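The Shared Laundry, Measured

Two machines, one staircase and a question of heat: what a communal laundry room asks of its equipment

By Laimutė Laur

Residents who move into the upper floors at Nurkska are given a key, a bin timetable and a sheet headed "Laundry". The sheet runs to one side of paper. It gives the opening hours, the order in which the machines should be used and a telephone number for Edgars Rimkutė, who has looked after the building's plant since the old laundry closed.

The present room went into service in August. It replaced a basement with three top-loaders and a drying cupboard heated from the boiler flue. The cupboard held a full household's sheets and took most of a day to dry them. Rimkutė kept the records, and they show that the cupboard, and seldom the washing machines, decided how many loads the building could get through in a week.

"You can wash as fast as you like," he says. "The queue forms behind the dryer."

The replacement was therefore planned from the dryer backwards. Washing and drying were to be done in separate machines of similar format, numbered as a pair. A combined washer-dryer was considered and rejected on arithmetic: while it dries, it cannot wash, and its drum will usually wash a larger load than it can dry. Two drums working in sequence allow a second load to start as soon as the first is moved across.

The dryer carries the label 智慧烘 and the washing machine 智慧洗, which translate approximately as "smart dry" and "smart wash". Each label has a large figure 1. Both machines are front-loaders in dark grey, with round doors, chrome rims and dark glass. The dryer is on the left and the washing machine on the right, so a load travels from right to left.

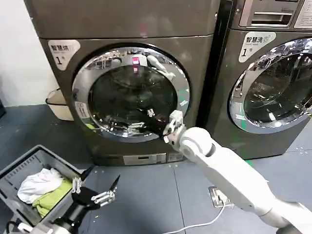
Rim, glass and seal

The door of a front-loading machine has more work to do than its appearance suggests. On a washing machine it must hold water against a rubber gasket while the drum turns behind it. On a dryer the water has gone, but the seal still matters, for air that escapes around the door is air that has been heated and paid for.

Darius Bite, who services commercial laundry equipment for the firm Sellel, begins every visit at the door. He runs a dry cloth round the inside of the rim and looks at what comes off. Grey fluff from a dryer is normal. Fluff that has gathered in one place indicates a leak, and he will then check the hinge for drop before ordering a new seal. A door that has sunk slightly on its hinge can be adjusted with a hex key in a few minutes. A seal takes longer and costs more.

On washing machines the cloth tends to come away with detergent residue. Bite considers overdosing the commonest fault in shared laundries and the hardest to cure, as each household uses its own product and its own idea of a capful. Residue stiffens the gasket, holds fluff and in time produces the sour smell that residents report as a drain problem.

Polished chrome needs little beyond a damp cloth followed by a dry one. Limescale should be removed with a weak citric acid solution, kept off the rubber and rinsed promptly. Abrasive creams are unsuitable. They leave fine scratches that are difficult to see at first and then hold dirt along their whole length. Dark glass shows smears more readily than clear glass, and a microfibre cloth used without any product gives the best result.

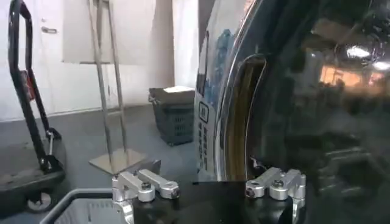
Curved chrome against gloss black, with a hand truck standing to the left.

Moving a load

Wet cotton is heavy, and its weight depends chiefly on how fast it was spun. Nurkska's instruction sheet recommends the fastest spin the fabric will tolerate. Water thrown out by the drum costs very little to remove. The same water evaporated in the dryer costs a good deal.

Tõnu Mägi tested this over the building's first weeks using a bathroom scale and his own towels. One set of towels came out 600 grams heavier after a gentle spin than after a fast one. Divided into smaller loads, the difference was nearer 400 grams each time. He pinned the figures to the noticeboard, where they were corrected twice in pencil by a neighbour who wanted the towels weighed dry as well. Mägi obliged.

He also recommends shaking each item out before it goes into the dryer. Sheets are the worst offenders. A fitted sheet will gather smaller items into its corners and turn them into a ball, dry on the outside and damp in the middle. Sensors that judge dryness by contact with the fabric may read the outer layer and end the cycle early. Fastening duvet covers before washing removes much of the problem.

The second load

Diệp Trịnh washes for a household of five and uses the room on Saturday, when demand is highest. Her method is to sort at home by drying temperature, where most people sort by colour. Cottons go first. Sportswear and anything with elastic goes second, at low heat, and jumpers return upstairs to a rack.

Sorting in this way keeps the dryer at one setting for the length of a load and avoids the mixed basket in which a T-shirt is finished long before the jeans. She reports fewer repeat cycles since she began. Rimkutė's log does not identify households, so the claim can't be checked against it.

Filters

The sheet asks users to clear the dryer's fluff filter after every load. Compliance varies. A blocked filter lengthens the cycle, raises the temperature inside the drum and, if neglected for long enough, becomes a fire risk. Bite washes the mesh in warm water at each service, as fabric softener leaves a film on it which brushing will not shift. The test is simple: water from the tap should pass straight through. If it pools, the mesh needs washing again.

Rimkutė has asked Sellel for a price on a spare filter, so that one can dry while the other is in use. The quotation is expected with the next service visit.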